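Last updated 4/21/22

There are two kinds of people, I used to think: people who have a place for small bottles, and people who have a drawer. I had the drawer. It was the second one down, next to the stove, and it held every small bottle that had entered the house since we moved to Urkstead. You opened it and they all rolled to the front, like a crowd hearing an announcement. You closed it and they rolled to the back. If one of them was lying at the wrong angle you didn't close it at all, and you went in with a butter knife.

I wrote about the drawer last September and said I would deal with it that weekend. Several of you were kind enough to ask how it went. It went the way the garage went.

What finally did it was a shopping trip. I was in Kelora for something else (a shower hose, which turned out to be the wrong shower hose) and came home with an organizer. You know the type. It had 2 tiers, it spun, and the box said it would change how I felt about my mornings. I put the bottles on it. The tall ones didn't fit under the top tier and the short ones went on the bottom, where they vanished from human knowledge. When I spun it with any conviction, the outer ones left. I found one of them behind the toaster. I took the organizer back and got store credit, and I have now spent longer in that store than I did in my first apartment.

So, cups. I had cups. They're the sort you put out for a party, one color per person so that everyone knows which is theirs, a system that has never once survived the first ten minutes. The plan was that the yellow one would be for bottles I use and the gray one would be for bottles I ought to use up. No lids, no tiers, nothing that spins. They'd go at the back against the wall, where I could see everything and reach most of it.

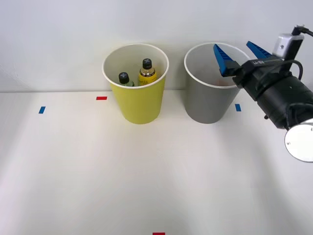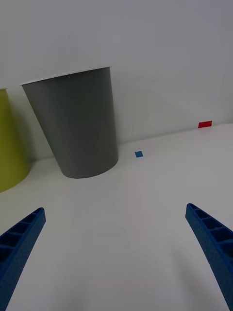 I know what a sorting system is supposed to look like at this stage, because I've read the books. You take everything out. You put it all on the bed, or the floor, or the lawn, and you stand there and face what you've become. I have tried this. What happens is that it gets to be nine at night and you'd like to use the bed. Now I do a couple of things and go have lunch.

The hard part is deciding what counts as "use." I was strict about it for the first few bottles. Had I opened it this month? Did I know what it was for? Could I read the label without going to get my glasses? Then I got to the little bottle of Trilier, which I bought for a recipe, used a quarter teaspoon of, and have moved between three houses. By any fair reading it's a bottle I ought to use up. But I would like to be a person who uses it, and you can see how that makes things complicated. I put it down on the windowsill to think about it. It's still there. The windowsill may be the start of another drawer.

My other discovery is that a light cup has opinions about a heavy bottle. One full bottle leaning on one side and the whole business starts to consider its options. Two is better if they lean on each other. Three and you can't get any of them out without bringing a friend along. I briefly thought about putting dried beans in the bottom for weight, and then I thought about the day I'd knock it over, and about where the beans would go, and I let that one pass.

The drawer, meanwhile, is not empty. I would call it relaxed. It closes on the first try and the butter knife has gone back to butter. There's a flattened cork in there and a key I've never seen before, and a coupon for the Waweru garden center good until a date I'm not going to tell you. I tried the key in every lock we have. It fits nothing, so naturally I've kept it.

Someone in my house has pointed out that I could have thrown away most of the bottles and skipped the whole subject. I have noted this feedback. The same someone owns nine kinds of tape.

Next up is the shelf above the dryer, where there are four half-empty jugs of the same detergent and one that I'm fairly sure is vinegar. I don't own a cup big enough. If you've got a good way of telling vinegar from not vinegar that doesn't involve leaning in and sniffing, the comments are open.

Contact | Copyright, all rights reserved | Back to top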